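发件人：Modupe Fashola
收件人：vetstead-dev 邮件列表
主题：Re: [vetstead-dev] 存档格式改动，以及 Ellis 支线的进度

Decha，各位好：

先回存档的事，再说支线，最后有两个问题需要大家表态。原信我只留了相关的几段。

> Decha Klinhom 写道：
>
> 六月那个测试版放出去以后，我这边收到的反馈大部分集中在读档上。
> 从旧版本升上来的玩家，进 Vundimholm 之后仓库会清空，但是商人
> 那边的记录还在，所以等于东西没了，钱也没退。
>
> 我倾向于直接换存档格式，旧档不再兼容。反正还没到正式版，现在
> 换总比以后换便宜。

我查了两个晚上，仓库清空跟格式本身关系不大。问题在于物品编号。上个版本我们把种子和工具拆成了两张表，编号重新排过，但是读档的时候仓库还是按老表去找，找不到就当作空格处理。商人的记录存的是物品名，所以没受影响。

也就是说，加一张新旧编号的对照表就能修好，不需要扔掉旧档。我已经写了一版，拿列表里几位发来的存档试过，仓库都能读回来。有一个例外：如果玩家在仓库清空之后又存过一次档，里面就确实没有东西了，这种只能靠自动备份。自动备份默认保留 3 份，存得勤的人很可能已经覆盖掉。我建议在更新说明里写清楚，让大家升级前先把存档目录复制一份。

> 如果要换，我希望顺便把天气和作物状态也放进同一个文件，现在
> 分开存，经常出现雨停了但是地里还在浇水的情况。

这个我同意，不过想放到下一个版本。对照表是小改动，可以马上合并。合并文件要动到作物、天气和日历三块，测试量大得多，两件事混在一起，出了问题不好查。雨停之后地里还在浇水，我有个临时办法：读档完成后强制刷新一次天气，让作物去问天气要状态，不读自己存的那份。代码很短，在 weather-refresh 分支里，麻烦看一下。
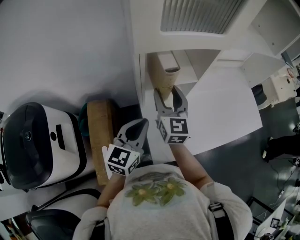
刷新这一步对读档时间有影响。大农场会多停一下，我机器上能感觉到，但是还可以接受。如果有人用的是旧笔记本，请帮忙试一下 Vundimholm 的满地图存档，把结果发到列表上，不要私下发给我，我邮箱里已经有好几封找不到上下文的了。

> Ellis 的支线现在到哪一步了？我想知道下个版本能不能带上，对话
> 翻译那边要提前排。

第一章和第二章的对话写完了，触发条件也接好了。第三章的对话还差码头那一段，就是 Ellis 把旧船卖掉之后回来找玩家的那场。原来的写法是玩家必须先有一条船，但很多人打到这里还没去过码头，于是支线会卡住，任务日志里也不给提示。我现在改成有船没船都能触发，只是对话不同。没有船的话，Ellis 会让玩家去找 Cakik 帮忙。

翻译可以先排前两章，文本已经锁定，除了错别字不会再动。第三章等我把码头那段交上来再说。另外提醒做翻译的人，Cakik 在第二章里说话有两种语气，对熟人和对生人不一样，文本文件里我用后缀区分了，请不要合并成一句。上次就有一处合并了，结果他第一次见面就管玩家叫老朋友。

还有好感度的问题。现在进第三章要求好感度达到 75，按每天送一次礼物来算，玩家得在农场里耗掉整个夏天。我自己从头玩了一遍，中间有很长一段没有新的对话，只是在等数字涨上去。有两个改法，一个是降低门槛，一个是让前两章的任务本身多给一些好感度。我偏向第二个，这样做任务的人走得快，只送礼的人速度跟现在一样，不用重新调礼物表。

下面是需要大家表态的两件事。

一、翻修谷仓的价格。目前是 3,000 金币，在论坛上争得比较厉害。觉得贵的人多半是只种地不养牲口的，他们第一年的收入确实低。觉得便宜的人说，养了羊之后这笔钱很快就能赚回来，谷仓变成了必选项。我不想单独改价格，更想把翻修拆成两步付款，先付一半可以扩出羊圈，再付另一半才有暖炉和自动喂料。总价不变。不同意的请说明理由，最好附上你自己存档里第一年的收支。

二、旧的钓鱼界面要不要删。新界面已经用了两个版本，旧的还留在设置菜单里。留着的代价是每次改鱼的数据都要改两处，上个月就漏了一处，旧界面里钓不到鳟鱼。我查过反馈，提到旧界面的主要是用手柄的玩家，他们嫌新界面的光标移动太慢。如果能把手柄光标的速度做成可调，我觉得旧的就可以删了。Decha，这部分代码当初是你写的，可不可以估一下要多久？

另外有几件小事，一并记在这里：

鸡舍门夜里不关的问题已修复，原因是计时器在过场动画期间停了，动画结束后没有恢复。

字体文件换过一次，繁体的几个字之前显示成方框，现在应该正常。如果还有缺字，请写明是哪个字，出现在哪个界面，不要只发“有方框”三个字。

Linux 版打包脚本里有一行路径写死了，在别的机器上编译不过去，已经改成相对路径。之前自己手动改过的人，拉代码的时候会有冲突，以仓库里的为准就行。

音乐方面，秋季的第二首曲子循环接口处有一声爆音。我没有处理音频的工具，谁有空请认领，工单已经开好了，放在“声音”分类下面。

对照表的补丁今晚八点以后我会推到主分支，在那之前请不要合并跟仓库有关的改动。天气刷新那个分支先不动，等有人看过再说。

Modupe

--
vetstead-dev 邮件列表
退订请发空邮件，主题写 unsubscribe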